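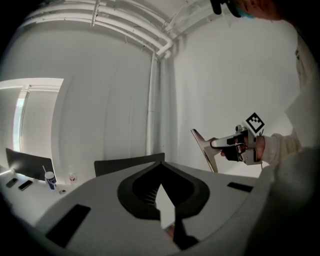

Brarnwood 480 desk, white

Rating: 4 out of 5

I bought the Brarnwood in February to replace an old kitchen table I had been working at. I wanted something plain and white to go in a white room, and most of what I found in the shops had drawers I didn't need.

It came in 2 boxes. The top was well wrapped and had no marks on it. One of the legs had a small chip near the foot, and Javby sent a replacement by the following Wednesday. Putting it together took me an evening. The instructions are drawings only, and the one for the back rail is printed the wrong way round, so look at the holes before you tighten anything.

In use it is steady. A monitor doesn't wobble when I type, even with the screen at the far side. The surface wipes clean with a damp cloth, though tea left overnight did leave a faint ring that took some scrubbing. White also shows every pencil mark.

There is no cable hole. I run mine over the back edge and hold them with clips.

I paid £297 including delivery. The Aksoy desk I looked at first was £400 and felt no stronger in the shop, although its feet adjust and these don't. On my floor I needed a folded bit of card under one corner.

I would buy it again at the same price. Delivery upstairs costs extra and has to be booked when you order.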